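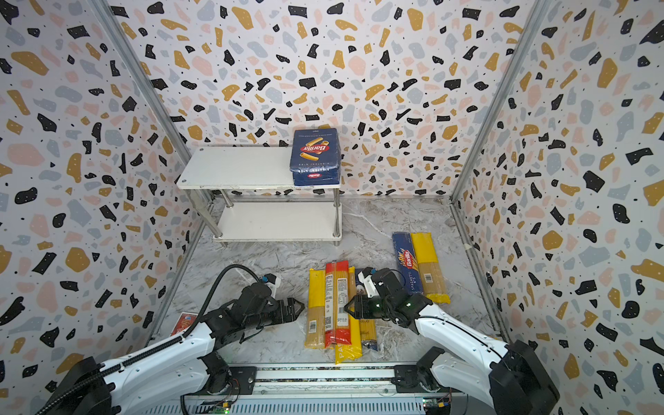
Does a paid trial assignment lead to more repeat work than an unpaid one?
In the records we looked at, paid trials led to a second assignment more often, but most of the gap closes once the length of the trial is taken into account.

Background

The question came out of a course unit on contract work in design and copywriting. Clients in these fields often ask a new freelancer for a short trial before offering a regular arrangement. Some pay for it at the normal rate, some pay a flat fee, and some pay nothing. Advice on the subject is plentiful and mostly based on single careers. We wanted to see what a small set of comparable records would show.

Data

Two sources were used. The first was Kirnilside, a job board for freelance writers and illustrators, which gave us an export of closed listings with the names removed. The second was Eklund, a copy agency that keeps a log of every trial it assigns. Together they gave 60 trials. Each record holds the type of task, the hours estimated by the client, the fee if any, and whether a second assignment followed within 6 months.

Flat fees were a problem. A fee of $50 for a task estimated at three hours is not the same thing as $50 for a task that takes a full day. We converted every flat fee to an hourly figure using the client's own estimate -- a weak point, as clients tend to estimate low. Trials with no fee but a promised byline were coded as unpaid.

Method

Each trial was placed in one of 3 groups: unpaid, flat fee, or normal rate. Repeat work was coded as yes or no. We then split the groups again by estimated length, with the cut at three hours, and compared short trials only with short trials and long only with long. No significance test was run on the split groups. The cells are too small for one to mean much. 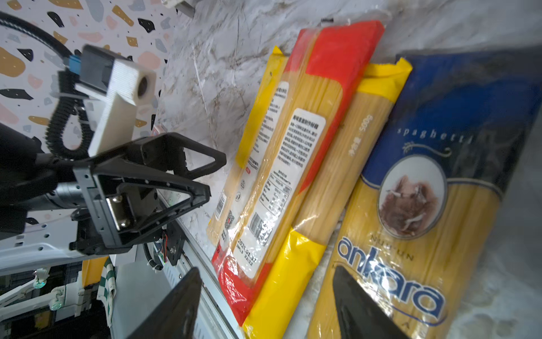
The coding was done twice, by different members of the group, and the two sets were compared line by line. Disagreements were mostly about what counts as a second assignment. A revision of the trial piece was not counted, even when it was billed separately. A new piece on the same subject was counted.

Results

Before the split, the normal-rate group had the highest share of repeat work and the unpaid group the lowest, with flat fees in between. After the split, the difference among short trials was slight. Among long trials it stayed visible. Unpaid long trials were also the ones most often left unfinished, and an unfinished trial cannot lead to repeat work under our coding. This inflates the gap in that group.

Task type mattered less than expected. Illustration trials ran longer than copy trials but followed the same pattern.

Limits

Both sources depend on the client to report what happened next. A freelancer who turned down a second assignment appears in the data as a trial without repeat work. We asked a third source, the portfolio site Flaltach, for records from the freelancer side, but its export did not separate trials from ordinary jobs and we left it out.

Next steps

The coding sheet has been moved to Prukadon, where the next group can add records without changing ours. Refusals by the freelancer should get their own column, and actual hours should be collected wherever a time log exists.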